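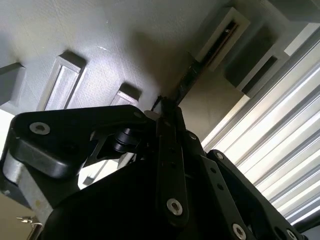
How to check a used rowing machine before you pay for it

Most adverts for used rowing machines say "hardly used", and I've stopped reading that as information. I look at the fixings. Everything that matters on a rower is held together by screws, and their heads are easy to read if you know what you want to see. The hex screws in the photo are countersunk, with silver heads let into flat black plates, and that is a good sort of fixing to find near anything that moves, as there is no head standing proud to catch a sleeve or a strap. Take a set of hex keys with you and try each size in its socket. If the key slips, someone has been at it with the wrong tool.

1. Ask for the distance before you travel.
Most monitors keep a lifetime total. Ask for a photo of it. A seller who can't find the menu may be telling the truth, but I'd want the price to reflect it. Bear in mind that a monitor can be swapped, so a low total on a tired machine proves very little.

2. Look along the rail.
Crouch at the far end and sight down it. Run a fingernail along the track where the seat rollers travel. Black dirt wipes off. A groove doesn't, and a new rail for the older Westerberg costs more than many people ask for the whole machine.

3. Roll the seat with nobody on it.
Push it slowly, end to end. You're feeling for a flat spot in a roller, a small bump that comes round again and again. Then sit on it and rock from side to side.

4. Pull the handle properly.
Sellers like to give it one gentle tug. Row 400 metres at a decent pace, then 30 seconds as hard as you can. The strap or chain should go back without slack. On the Britine models a lazy return usually means the cord inside has stretched. It can be replaced, though allow an evening for it, whatever the manual claims.

5. Check the feet and the fold.
A wobble on carpet may be the carpet. Ask to try it on a hard floor.

6. Be careful with "serviced".
Serviced by whom, and what was done? I bought a machine in Cendley one October with a service sticker on it and found fluff packed solid round the flywheel. A wipe and a drop of oil on the chain seems to count as a service in some gyms.

What I'd pay
Half the new price for a clean one with an honest total, and less without. I walked away from 2 in Waddale before buying the one I row on now, and its seat still squeaks.

Last updated 26 February 2024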